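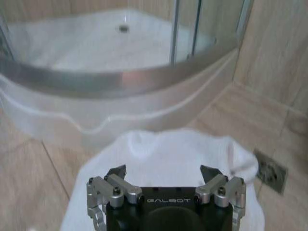

PART 2: MACHINES AT HOME
Chapter 7. The towel problem

A towel on a bathroom floor. You pick it up without thinking. For a machine it is still one of the harder jobs in the house, harder than welding a car door.

Why? Start with shape. A cup stays a cup. A crumpled towel has no fixed outline, and each time it's dropped the folds fall differently. Then the surroundings: clear glass, shiny metal, pale tiles. Depth cameras do badly with all three. And two fingers have to pinch cloth against a hard floor without scraping it.

Can it be done yet? Sometimes. Colm Coughlan ran 200 pick-ups at the Garkholm test flat in September, with the Folau arm. Most single towels, fine. Folding, poor. Hanging one on a rail, worse. His full log runs to 836 lines and is worth a look, see Further Reading.

Shop floors are a bit ahead. Parts arrive the same way up, the lighting is fixed and no one leaves a sock on the conveyer. More on that in Chapter 8.

In this chapter: gripping soft things, seeing through glass, knowing when a job is finnished. Key words are in bold the first time. Have a go at Activity 7.1 before reading on, you'll need one towel and a pair of kitchen tongs.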